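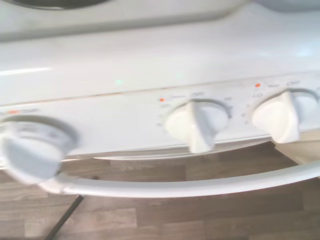 Elektroherd mit weißen Drehknöpfen, Blick auf die Bedienblende

Jullari Onstead im Test: Tischtelefon mit getrennten Tasten für Notruf und Dienststelle

Von Younes Benmoussa
20. August 2024

Das Onstead von Jullari ist ein Tischtelefon mit Mobilfunkmodul, Akku und drei großen Direktwahltasten. Die rote Taste wählt einen Notruf, die blaue die örtliche Polizeidienststelle, die graue eine frei belegbare Nummer. Der Hersteller bewirbt das Gerät mit dem Argument, es halte Anliegen ohne Dringlichkeit von der 110 fern. Getestet wurde die Variante mit eSIM und Firmware 3, gekauft im Mai im regulären Handel für 274 Euro. Als Vergleich diente das Nekby, das dieselbe Geräteklasse abdeckt, aber nur eine Taste hat.

Ausgangslage

Ein großer Teil der Gespräche mit der Polizei betrifft Sachverhalte, bei denen keine unmittelbare Gefahr besteht: ein am Vortag gestohlenes Fahrrad, ein zugeparkter Hof, die Frage nach dem Stand einer Anzeige. Für solche Anliegen gibt es die Amtsnummer der zuständigen Dienststelle und in den meisten Bundesländern eine Onlinewache. Die Amtsnummer hat allerdings kaum jemand im Kopf, und im Zweifel wird die Nummer gewählt, die jeder kennt. An dieser Stelle setzt das Onstead an. Es liefert die Nummer der Dienststelle mit und legt sie auf eine eigene Taste.

Einrichtung

Nach dem ersten Einschalten fragt das Gerät die Postleitzahl und die Straße ab. Daraus ermittelt es über den Dienst Meireles die zuständige Dienststelle und zeigt deren Nummer zur Bestätigung an. Am Teststandort war die Zuordnung richtig. Bei einer zweiten Adresse jenseits der Kreisgrenze schlug Meireles zunächst eine Dienststelle vor, die nur tagsüber besetzt ist; der Hinweis auf die Öffnungszeiten fehlte in der Anzeige. Die Nummer lässt sich von Hand überschreiben, der Menüpunkt liegt jedoch unter »Netz« und nicht unter »Tasten«, wo man ihn suchen würde.

Die rote Taste kann auf 110 oder 112 gelegt werden. Ab Werk erscheint nach dem Drücken eine Auswahl: Polizei oder Feuerwehr und Rettungsdienst. Wird innerhalb der Wartezeit nichts ausgewählt, wählt das Gerät die 112. Diese Voreinstellung ist vertretbar, sie sollte aber im Haushalt bekannt sein. Im Handbuch steht sie erst im Anhang.

Eine PIN ist für Notrufe in keinem Zustand erforderlich. Die Tastensperre blendet alle Menüs aus und lässt nur die rote Taste aktiv.

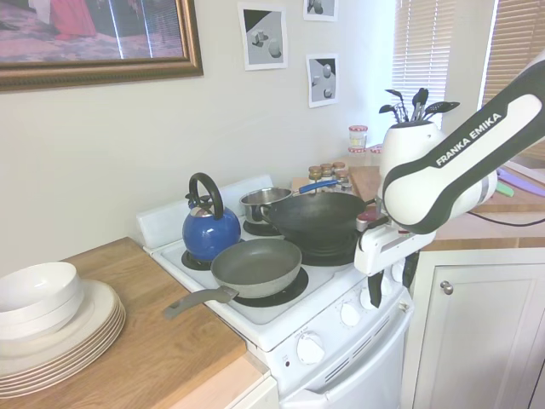
Das Gehäuse besteht aus mattem ABS, der Hörer liegt in einer Mulde mit magnetischem Kontakt. Mit 205 Gramm ist der Hörer schwerer als der des Nekby, liegt aber stabiler auf und rutscht beim Anstoßen nicht aus der Mulde. Das Netzteil wird über eine USB-C-Buchse an der Unterseite angeschlossen. Die Kabelführung ist eng bemessen, ein Kabel mit dickerem Knickschutz passt nicht hinein.

Tasten und Fehlauslösung

Versehentliche Anrufe belasten Leitstellen, weil jeder Abbruch ohne Gespräch geprüft werden muss. Die Auslöseschwelle ist deshalb bei dieser Geräteklasse das wichtigste Merkmal. Das Onstead verlangt auf der roten Taste einen langen Druck, begleitet von einem ansteigenden Ton. Wird die Taste vorher losgelassen, passiert nichts, auch keine Verbindung im Hintergrund. Der Druckpunkt ist deutlich und auch mit Handschuhen spürbar.

Getestet wurde die Auslösung ausschließlich im Simulationsmodus. Er ersetzt die Zielnummer durch eine Bandansage im Gerät und wird mit einem gelben Rahmen im Display gekennzeichnet. Probeanrufe bei 110 oder 112 sind zu unterlassen; wer das Gerät übernimmt und den Ablauf üben möchte, findet den Modus unter »Service«. Nach einem Neustart ist er wieder abgeschaltet — eine richtige Entscheidung des Herstellers, die das Nekby vermissen lässt. Dort bleibt der Testbetrieb aktiv, bis er von Hand beendet wird.

Die blaue Taste reagiert auf kurzen Druck. Vor dem Verbinden blendet das Display eine einzige Frage ein: »Besteht gerade Gefahr?« Wer »Ja« antippt, wird ohne weitere Rückfrage auf die 110 geleitet. Bei »Nein« oder ausbleibender Eingabe wählt das Gerät die Dienststelle. Die Frage ist knapp und verständlich formuliert. Kritisch ist, dass sie nur als Text erscheint. Eine Sprachausgabe ist in den Einstellungen vorgesehen, funktionierte mit der getesteten Firmware aber nur auf Englisch. Für Menschen mit Sehbehinderung ist die Abfrage damit nicht brauchbar und sollte abgeschaltet werden.

Außerhalb der Öffnungszeiten einer Dienststelle führt die blaue Taste je nach Ort auf eine Weiterleitung oder eine Ansage. Darauf hat das Gerät keinen Einfluss. Hilfreich wäre eine zweite hinterlegte Nummer für die Nachtstunden, etwa die der nächsten durchgehend besetzten Wache. Das Feld dafür fehlt.

Verbindung und Standort

Das Mobilfunkmodul beherrscht VoLTE und fällt bei schlechter Versorgung auf 2G zurück. Im Keller des Testgebäudes baute das Onstead Gespräche auf, bei denen das Nekby nur noch eine Netzsuche anzeigte. Die Sprachqualität ist gut, der Freisprechbetrieb neigt bei hoher Lautstärke zu leichtem Echo auf der Gegenseite. Im Menü lässt sich das Echo durch Absenken der Mikrofonempfindlichkeit mindern, danach muss man näher am Gerät sprechen.

Eine automatische Übermittlung des Standorts ist laut Datenblatt vorgesehen. Überprüfen ließ sich das ohne echten Notruf nicht, es fließt daher nicht in die Bewertung ein. Unabhängig davon zeigt das Display während jedes Gesprächs die eingetragene Adresse in großer Schrift. Das ist einfach gelöst und im Alltag vermutlich nützlicher als manche Komfortfunktion: Wer aufgeregt ist oder zu Besuch, kann die Anschrift ablesen. Wird das Gerät an einen anderen Ort gebracht, ändert sich die Anzeige nicht. Eine Warnung bei Wechsel der Funkzelle wäre technisch möglich und wird nicht angeboten. 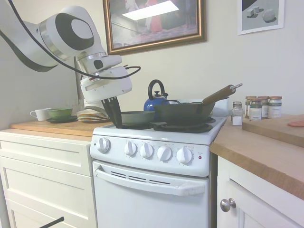
Bei Netzausfall übernimmt der Akku ohne hörbare Unterbrechung. Im Bereitschaftsbetrieb hielt er 14 Stunden durch, danach schaltete das Gerät mit einem Warnton ab. Für einen gewöhnlichen Stromausfall reicht das. Zu beachten ist, dass auch die Mobilfunkstationen in der Umgebung nur begrenzt gepuffert sind; ein voller Akku garantiert also keine Verbindung. Der Akku ist mit zwei Schrauben gesichert und ohne Spezialwerkzeug zu wechseln. Ersatzakkus führt Jullari im eigenen Shop.

Datenschutz

Das Onstead führt eine Anrufliste, die lokal gespeichert wird und sich vollständig löschen lässt. Für die Zuordnung der Dienststelle wird die Adresse einmalig an Meireles übertragen, bei jeder Aktualisierung erneut. Die Aktualisierung ist ab Werk aktiv. Wer sie abschaltet, muss Änderungen der Nummer selbst nachtragen. Gesprächsinhalte werden nach Angabe des Herstellers nicht aufgezeichnet; im Mitschnitt des WLAN-Verkehrs fanden sich während der Telefonate keine größeren Datenmengen. Der Mobilfunkverkehr wurde nicht untersucht.

Unnötig ist die Pflicht zu einem Benutzerkonto. Ohne Konto bleibt die blaue Taste leer, auch wenn die Nummer bereits von Hand eingetragen wurde. Die rote Taste arbeitet immerhin ohne Anmeldung.

Vergleich mit dem Nekby

Das Nekby ist kompakter, in der Einrichtung schneller und kommt ohne Konto aus. Es wählt mit seiner einzigen Taste ausschließlich die 112 und überlässt alles andere dem Ziffernblock. Wer nur einen Notrufapparat für die Werkstatt oder das Gartenhaus sucht, ist damit ausreichend versorgt. Die Auslöseschwelle liegt allerdings niedriger: Ein abgelegtes Buch genügte im Testbetrieb, um die Taste lange genug gedrückt zu halten. Beim Onstead verhindert der umlaufende Kragen, dass flache Gegenstände die Taste erreichen.

Die zweite und dritte Taste des Onstead lohnen sich in Haushalten und kleinen Betrieben, in denen häufiger Anliegen für die Dienststelle anfallen, zum Beispiel an Empfangstheken oder in Hausverwaltungen. Auf die graue Taste lässt sich dort etwa der ärztliche Bereitschaftsdienst unter 116 117 legen.

Mängel im Überblick

Sprachausgabe der Gefahrenabfrage nur auf Englisch.
Kontozwang für die blaue Taste.
Keine Nummer für die Nachtstunden hinterlegbar.
Verhalten der roten Taste bei fehlender Auswahl nur im Anhang dokumentiert.
Enge Kabelführung am Netzanschluss.

Bewertung

Mechanik, Funkteil und Schutz vor Fehlauslösung sind auf gutem Niveau. Die Software bleibt dahinter zurück, vor allem bei der Barrierefreiheit und bei der Pflege der Dienststellennummern. Ob ein solches Gerät die Zahl unnötiger Notrufe spürbar senkt, kann ein Einzeltest nicht beantworten. Die Trennung der Tasten ist nachvollziehbar umgesetzt, und die Rückfrage vor der blauen Taste leitet dringende Fälle zuverlässig um, soweit sich das im Simulationsmodus feststellen lässt.

Eingeschränkte Kaufempfehlung für Anwender, die das Display ohne Hilfe lesen können. Alle anderen sollten die deutsche Sprachausgabe abwarten — Jullari hat sie auf Anfrage angekündigt, einen Termin nannte der Hersteller nicht.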